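3.2 Bedside area

The bedside area was the second zone examined in our study of guest room layout at the Clarance residence in Prillville. Each room is fitted with a round side table of light wood with a raised rim, supplied by Heinonen. The rim keeps small belongings from rolling to the floor, but it also reduces the usable surface. Several guests who completed the Prirgate survey reported that the telephone took up space they would have preferred for a book or a glass.
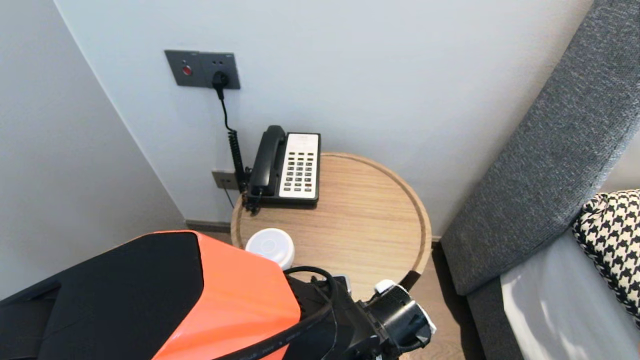 The group therefore compared two options: moving the telephone to a wall bracket, or keeping it on the table and shortening the cord. The first would require new fixings in all 13 rooms at a cost of roughly $1,000. The second was priced at $688 and could be completed by existing staff in December.

Colour contrast was considered separately. Older guests favoured dark keys on a pale background, and we recommend that any replacement telephone keep this arrangement.

3.3 Lighting

Readings were taken at pillow height in the evening, with the curtains closed and the ceiling light off.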